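Two arms, one bottle: February at robot club
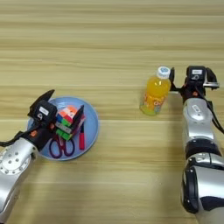
The right gripper sizing up the orange juice, with the plate of bits and bobs over on the left.

I've been dying to write about this! Our club at Ceststead has finally got on to using both arms at once, and I'm completely hooked. Liên looks after the left one, Kha and I share the right, and Nghĩa keeps the scores in a battered green notebook.

The bottle is the hard bit (it's tall, and if you come in too fast over it goes). We had 48 tries at it last session and I loved every one, even the wobbly ones. The Rubik's cube is Kha's favourite, mostly as he can't leave it alone between turns.

Next up is passing things from one arm to the other. Diễm wants to start with the marker, I'm voting for the cube!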